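The Orange Ones

My aunt left me a train set, a drawer of buttons and 70 boxes of plastic bricks, and my sister got the car. I want that on the record before we go any further.

The boxes arrived in February, in the back of a van with Perkedier painted on the side. The driver stacked them in my hallway and asked if I was opening a shop. I said no. Then I stood there after he'd gone, looking at the wall of cardboard, and thought, well, maybe I am?

You have to understand about my aunt. Simin Rashti built towns. She started before I was born and she never once followed the instructions. The biggest was called Ultummont and it took up her whole dining room, so that when we came for dinner we ate in the kitchen with our plates on our knees, and I thought that was how all families with dining rooms did it. Ultummont had a harbor, a prison, two rival bakeries and a bus that only went uphill. She'd tell you who lived in every house if you let her, and I always let her.

When she moved to the apartment on Stellbridge she took it all apart. She did it by herself over one winter and she sorted it by color, which made my sister furious (my sister sorts by shape, she is a shape person, don't get her started). Each box had a label in my aunt's square handwriting. Gray, roads. Green, park and hospital. Red, bakeries. One just said 345, and that was blue, and I still don't know what it means.

Orange was a small box. It was so light I thought it was empty and nearly put it out with the recycling! I shook it first, thank goodness, and it rattled.

So I made tea and cleared the table and tipped the whole thing out into a tray.

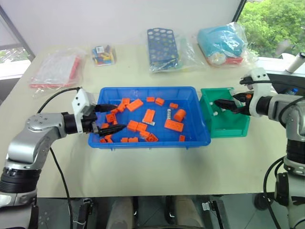
Everything that was in the orange box, plus a couple of white ones that had wandered in.

I couldn't remember anything orange in Ultummont. I sat there poking at the pieces and went up and down the streets in my head. The harbor was gray and blue. The prison was yellow, she'd said prisoners deserved some sun. The school was every color there was. I picked up the cylinder and rolled it between my fingers for a while and got nowhere, and my tea went cold, and I called my sister.

"What was orange?" I said.

"Hello to you too," she said. "What do you mean, orange?"

"In Ultummont. What did she build in orange?"

There was such a long pause I thought we'd been cut off. I could hear her dishwasher going.

"Our house," she said. "Ours. You'd have been 3. She put it up on the hill, past the last bus stop, so we'd have a view. You kept trying to eat the chimney."

I looked at the cylinder in my hand.

"Did it have teeth marks?" I said.

"It ought to. You wouldn't give it back until somebody bribed you with a fig."

I held it up to the lamp and turned it around, and there they were near one end, four tiny dents. I ran my tongue along my own front teeth, as if that would prove anything.

"Come over," I said. "Bring the car, since you've got one."

She was at my door in under an hour with a bottle of Shirazi, that sour cherry stuff we used to get at New Year, and she walked straight past me and sat down at the table with her coat still on. She started putting the flat pieces together. I said the door went on the left. She said it absolutely did not. We were still arguing about it at midnight, and by then we'd opened the green box too, because you can't have a house on a hill without a hill.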